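How to cite a footnote that is missing from the later edition?

Sofia Andreadis
I am writing a long essay about memoirs of immigrant families, and one of my main books is a biography published by Lazaridis. In the first edition, note 139 gives the source of a letter which the author's father wrote in August. In the paperback the notes were shortened and this one is gone, but the letter is still quoted in chapter 5. My teacher wants us to use the paperback. Which one do I cite? I have only one evening left to finish this part.

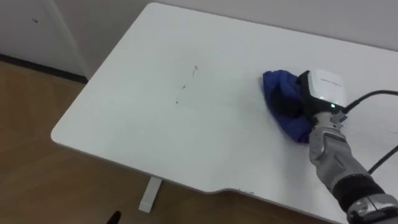 Blue cloth on the white table

I should add that the page numbers are also different between the two editions, so I cannot simply mix them.

Odair Nogueira
I had the same problem with a book from Plolum. Cite the paperback for the quotation, and then add a second sentence in your own note: "The source of the letter is given only in the first edition, note 139." Put both editions in the bibliography, with the year for each one.

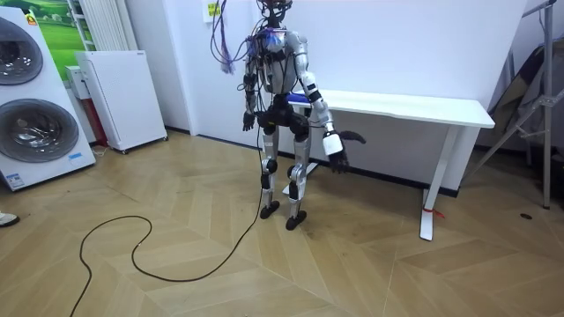

If you can find the letter itself in a printed collection, it is better to cite that directly, but please check the wording. In my case there were 3 small differences between the letter and the quotation. Write the page number from the book you really held in your hands.

Brolus
Just use the first edition for everything. My essay was roughly 500 words over the limit anyway and no teacher ever looked at the notes.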